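Lake town of Lūse opens its doors for the Tromow Falls celebrations

August | By Jaqueline Figueroa, Welari Visitor Office

The people of Lūse are getting ready for the biggest party their small lakeside town has ever put on, and we would be so pleased if you came along! This August, Tromow Falls will be formally welcomed as the first site on the Welari Trail of Natural Places, after a public vote that kept a great many of us up far too late, refreshing our screens and ringing our cousins to ask whether they had voted yet (they had, mostly). 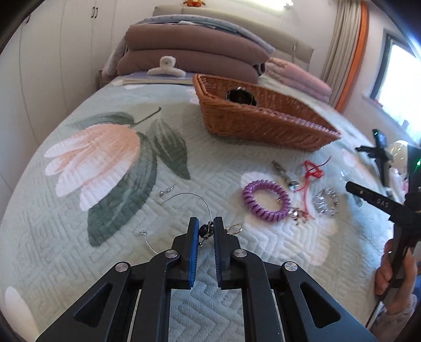

Reading time: 4 minutes

Celebrations begin at six in the evening on the green below the falls, where a choir of 410 schoolchildren from both sides of the lake will sing a set of old rowing songs. They have been practising since the spring, in school halls and on one occasion aboard the ferry, much to the delight of the passengers. After the singing comes the unveiling of the trail stone, which was cut at the Stota quarry and brought across the water by barge, and then supper at long tables for anyone who cares to sit down.

Tromow Falls drops in four steps through beech woods, and most visitors know it from the upper bridge, where the spray reaches you on a breezy day and everybody's glasses need a wipe. For the celebrations the lower path will be open again too, with new handrails and a good deal of fresh gravel. It is a gentle walk of 700 metres from the ferry landing, with benches on the way, and we do recommend sensible shoes.

Ferries from Stota will run every half hour until midnight, and the number 601 bus, which usually stops for the night just when things are getting lively, will keep going until the last boat has come in. We expect up to 4,000 guests over the evening, so please leave the car at home if you possibly can. Families in Lūse have kindly offered spare rooms for those who would like to stay over, and the list is kept at the visitor office by the landing. 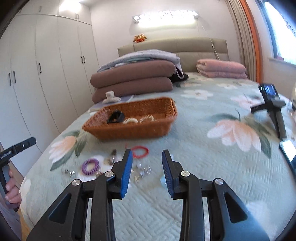
Nevzat Dönmez told us that he had walked to the falls nearly every morning of his life and had never thought of them as needing a prize, but that he had voted all the same, and had cried a little when the result was read out. He hopes that people who come for the music will stay for the quiet the next morning, and asks only that they shut the gate behind them.

Entry to the green is free, and supper tickets can be collected from the visitor office from nine in the morning. If it rains the choir will sing in the boat hall instead, and the supper will simply be a bit more of a squeeze.

We use cookies to help this site work properly. By carrying on, you agree to their use. Accept | Manage settings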